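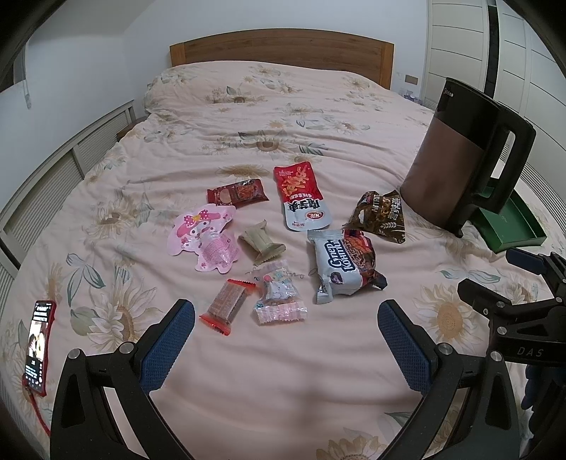 Figure 5.1 Hand-held grippers and mixed packets on a bedspread.

Chapter 5
Buying the Gripper Before You Buy the Robot

Most first budgets go wrong in the same place. The arm gets a line, a big one, and everything else gets lumped together as "accessories". Then the quotes come in.

This chapter is about the everything else. Grippers mainly, hand-held and mounted, plus pads, spares, test objects and the hours people put in. By the end you should be able to write a one-page plan that a finance office will read, and defend each line of it.

We follow one buyer through the chapter. Gianni Bassi runs the household handling lab at Lindby, a small college with a small budget. He had 3000 pounds for the year and a list of jobs from the teaching staff. Pick up packets. Put them in a tray. Clear a surface. No arm yet – the arm was next year's money, if it came at all.

Start with the jobs

Write down what has to be picked up. Real things, by name. "Small household objects" is no use to a supplier, they will agree to anything.

Bassi's first list had 17 items on it and no sizes. His second had the narrowest width of each item, whether it was stiff or floppy, and what it would be lying on. That last column changed the order. A crisp packet on a hard worktop and the same packet on a quilt are different jobs, because on the quilt the fingers can push down a bit before they close. Or they catch the cloth as well. Budget for both outcomes.

Things to put in the list:
– narrowest and widest grip
– stiff, floppy or half and half
– surface underneath
– clear or shiny wrapping (matters for cameras, see Chapter 7)
– anything that stands up and could be knocked over

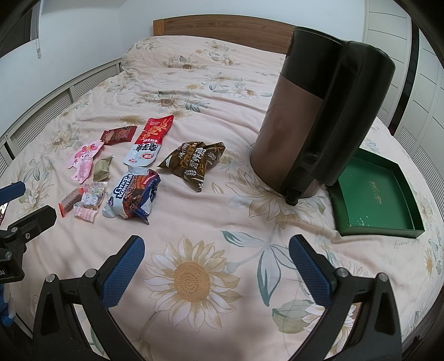 The purchase order is the wrong place to find out how mixed your objects are. Sort them into groups first, then price a gripper against the worst one in each group. Flat packets make one group. Small sweets another, and the olive-green one in Figure 5.2 with its twisted wrapper is a fair worst case there, hardly anything to get hold of. The tall jug with the long black handle goes in a group of its own and probably wants a separate line in the budget, or a note saying it is out of scope this year. Either is fine. Leaving it unmentioned is not, someone will ask in March.

Bassi marked his tall items out of scope. One line, initialled, done.

Quotes

Get at least two and ask the same questions of each. He asked Hillik and Nghiêm. Hillik quoted for a pair of hand-held grippers with pads fitted and no spares. Nghiêm quoted lower for a single one, with a box of pads thrown in and a longer wait. On paper Nghiêm was cheaper. Per pair it wasnt, and the lab needed a pair because half the jobs on the list want one hand to hold and one to move.

So compare the set you will use. Same number of hands, same pads, same delivery, same warranty. If a supplier won't split the price into lines, put their quote at the bottom of the pile.

Corrado Rizzi, who signed off spending at Lindby, sent the first version back with one word on it: "Pads?" Fair enough. Pads wear. The soft ridged face goes smooth, packets begin to slip, and students blame the software for a week. Bassi put in 40 spare pads for the year. Rizzi let that through without comment.

Hours

The line everyone leaves out. Somebody lays the objects out, somebody works the grippers, somebody clears up and does it again with things in different places. If those are staff hours they cost money even when no invoice arrives. Put them in, at the proper rate, including the setting up. Setting up a domestic layout takes longer then people think, and resetting it between tries is where the afternoon goes.

Trays, boxes and lids come under hours too, in a way. A fixed place to put things makes every reset quicker. Cheap shallow ones are fine. Check that the open jaws fit between the sides before ordering five of them. 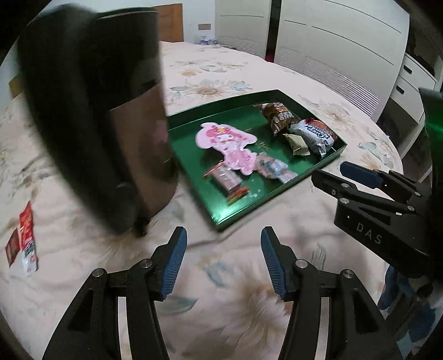
5.1 The one-page plan

Five lines, in this order: grippers, wearing parts, test objects, hours, held back. "Held back" is money with no name on it yet. Keep some. Bassi's went on a Kullix carry case after a gripper was dropped on the stairs, and he was glad to have it.

Each line gets a figure, a supplier or a name, and the month it will be spent. No line called "misc". No line called "accessories" either.

Before going on to 5.2, draft your own from a job list you have written yourself. Rough numbers will do, they get replaced when the quotes arrive.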